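# Garment handling practice (hand-held grippers)

**Garment handling practice** is the set of working rules for people who record the folding and sorting of clothes with a hand-held gripper. The recordings are later used to teach robot arms the same work. The rules cover the preparation of the place, the way of gripping cloth, and the notes kept with every recording. They are not law. Most groups work from a written guide, and the best known of these is the Skonel guide, first issued as a nine-page leaflet.

## Background

Early guides for grippers were written for hard objects such as cups and boxes. Cloth changes its shape when it is touched, and the old rules said little about this. The firm Kander made a separate chapter for textiles after a review of 455 recordings, in which many grips had been closed too early or too far from the fold. Raudsepp, a maker of finger pads, later added advice on worn pads. The two texts were joined in the Skonel guide.

## Approach and opening

The jaws should be open before they come near the garment, and they should point at the fold which is to be taken. The operator makes a short stop before closing. Striped knitwear is often chosen for practice, as the lines make it easy to follow how the cloth moves.
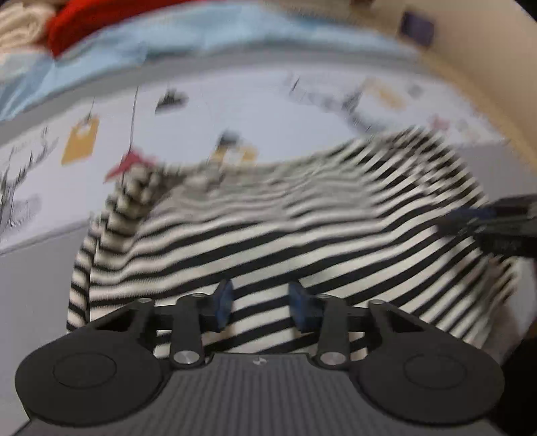
**How wide should the jaws be opened before a grip?**
Wide enough to pass on both sides of the fold with a small space left over. The Skonel guide does not give one number for all cloth, and it asks each group to set its own value for thin, medium and thick fabric. A very wide opening is discouraged in a pile, where the jaws can take a second garment together with the first.

## Closing and holding

A grip is closed in one movement. If the fold slips out, the operator opens the jaws fully and begins again, and the failed attempt stays in the recording with a mark. Cutting it out is considered poor practice, for the reason that a robot must also learn what a missed grip looks like.

For knitted fabric the guide recommends a small fold. A large one pulls the stitches and hides the edge of the garment. Buttons, zippers and printed labels are not gripped directly. The cloth beside them is taken instead. 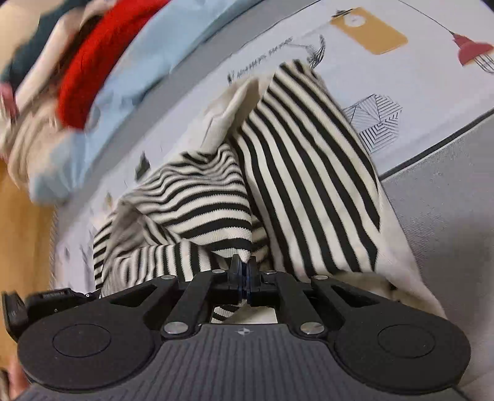 *By Gitau Shirima, for the Stitudico reference pages. Last revised in December.*

## Surface and surroundings

Two schools exist on the question of background. The older one demands a plain surface, so that the garment is easy to separate from what lies under it. The newer one permits printed bedding and other clothes nearby, because homes look like this. The present Skonel text accepts both, on condition that the type of surface is written in the notes.

## Care of equipment

Finger pads are wiped before each session and inspected after every 50 grips. Raudsepp advises replacement after 1,000 grips, or earlier if the pad has become smooth. Pivot screws are checked by hand. A loose joint changes the angle of the jaws, and recordings made with it should be marked and kept apart.

## Criticism

Some operators find the rule on failed attempts too heavy, since marking them takes time. Others have said that the guide treats wool and cotton knit as the same material. A separate table for wool has been proposed but is not yet part of the text.

## See also

- Finger pad wear
- Recording notes
- Cloth folding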